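We use cookies to make this site work. By continuing to browse you accept our cookie policy. Accept | Manage

Hooks, finally

May 27, 2026
3 min read

Quick one today, I have a train to catch and a bag that isn't packed.

So the pegboard. Regular readers (hi Mom) know I've been complaining about desk clutter since November. Headphones on the keyboard. Scissors under the mail. A tape measure I own two of, both missing. The desk at home is small and I kept thinking a bigger desk would fix it. Did not buy a bigger desk. Too expensive, and it wouldn't fit past the radiator anyway.

What got me going was the studio in Avmont where I work part of the week. Shared tables, everybody's stuff drifting into everybody else's stuff, and then the pegboard panels showed up and things calmed down a lot. Same amount of junk, just hanging. I wanted that.

First try at home was a cheap kit from Flaltorora. Eleven pieces in a bag, no instructions. Plastic pegs, and they wobbled. Hung my headphones on one and heard them hit the floor at two in the morning. Thought someone was in the apartment. Sent the kit back, got most of my money, moved on.

Second try — metal hooks. Harsh Kaushik from the next table over pointed me to Erkach, a little hardware shop that does them in colors. I went back and forth on color for way too long. White disappears on a white board, which some people want. I keep losing things so I want to see the hook. Teal-green it is. Sort of a dentist office color but I love it.

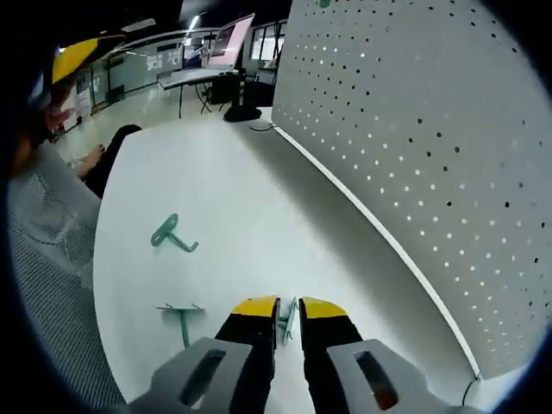 Anyway, stuff I wish I'd known before ordering. Measure the holes in your board, then measure how far apart they are, because the spacing is what got me the first time. Get more long hooks than you think. Short ones are fine for keys and scissors but anything with a cable wants room to hang. And lay everything out flat on the table before you put a single hook up! I did mine straight onto the board and moved the headphone hook four times.

Heavy things go low. My cordless drill is staying in the drawer, I don't trust myself.

Still to do: somewhere for pens. A cup on a hook? A little shelf? If you have one you like tell me in the coments. Also the charger situation, wich is its own post.

Ok, train. Will put up pics of the home board when the desk under it is fit to be seen. Might be a while.

Get new posts by email. Enter your address to subscribe. Unsubscribe at any time.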